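Residents' group, Kitar Court. Minutes, 2021-09-30, back room

Chair: Oona Nurmi. 6 present, apologies from flats 4 and 11.

**Last minutes**
Agreed. One fix, bike shed key is with flat 9 not flat 6.

**Bins**
- Otico missed the food waste twice. Oona has emailed, no reply yet.
- Glass still going in paper. New sign needed, bigger writing.
- Lid on the left hand bin is cracked. Otico say it's ours to replace, we say it's theirs. Oona to find the contract.

**Money**
- Balance £1,927 after the gutter bill.
- 51 flats billed for the garden fund, 28 paid so far. Reminder slips to go out, polite ones.
- Gutter people want paying quicker next time. Noted.

**Garden**
- Zúñiga quote for the hedge in, thought steep. Ask for a price without the front strip.
- Bulbs: tulips again or something the squirrels wont eat. Long chat. Daffodils, agreed.
- Hose reel has gone from the meter cupboard. If you have it please put it back.
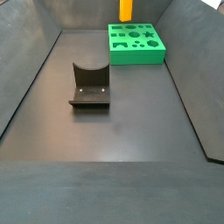
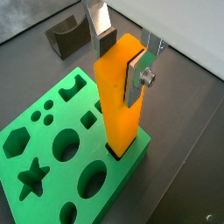
*Top: green foam block and black bracket. Bottom: orange block in the green board.*

**Stairwell lights**
- Second floor on all day, third floor not on at all. Same timer apparently.
- Grorkico coming to look, call-out fee to be confirmed. Flat 17 asked if we could just change the timer oursleves. Oona said no.
- Top landing bulb to be done at the same visit.

**Parking**
- White van in the visitor bay again. Note on windscreen first, then a letter.
- Lines need repainting but not before March, too wet. Get two prices.

**Noise**
- Drilling after nine on the ground floor. Oona has had a word, finished now we think.
- Front door slamming. Closer needs adjusting, flat 9 has the right allen key.

**AOB**
- Parcels left in the porch, please take yours in same day.
- Request for a winter get together. Mince pies yes, raffle no (4 to 2).
- Lift inspection sticker out of date?? Oona to ring.

**Actions**
- Oona: Otico contract, lift, Grorkico fee
- Flat 9: door closer
- Flat 17: bin sign, reminder slips
- Flat 22: Zúñiga re hedge, daffodils

Next meeting to be set once the room is confirmed. Closed 8.40.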